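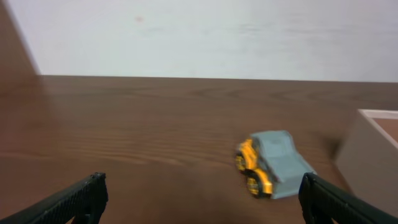

Feb 18, 2018
By Kristine Castillo
Filed under: Toys & Collectibles, Cleaning

How to Clean a Die-Cast Toy Car Without Ruining It

Most advice on cleaning toy cars tells you to buy something. I've tried a fair amount of it and I'm not convinced. Dish soap does nearly everything.

Start with a dry paintbrush, the cheap soft kind. Go over the roof and along the panel lines, then around the wheels. Lint wraps itself on the axles, and you'll need tweezers for that. Pull gently. If the wheel wobbles, stop.

Next, put one drop of soap in a cup of lukewarm water. Dip a cotton swab, squeeze it out, and wipe a small patch underneath first. If color comes off on the swab, leave the paint alone and go back to the brush. People will tell you modern paint can take anything. Maybe theirs can.

Don't soak the car. Water gets into the body and sits there, and axles rust. Stickers lift too.

Toothpaste for scratches? I did one door that way in May and ended up with a dull door that still had a scratch in it. Baking soda is the same idea with more mess.

Dry it with an old T-shirt and leave it wheels up on a towel overnight. I don't use a hair dryer on plastic parts.

As for wax, Bradley Kettle swears by it. I've looked at his cars next to mine and can't tell which ones he waxed.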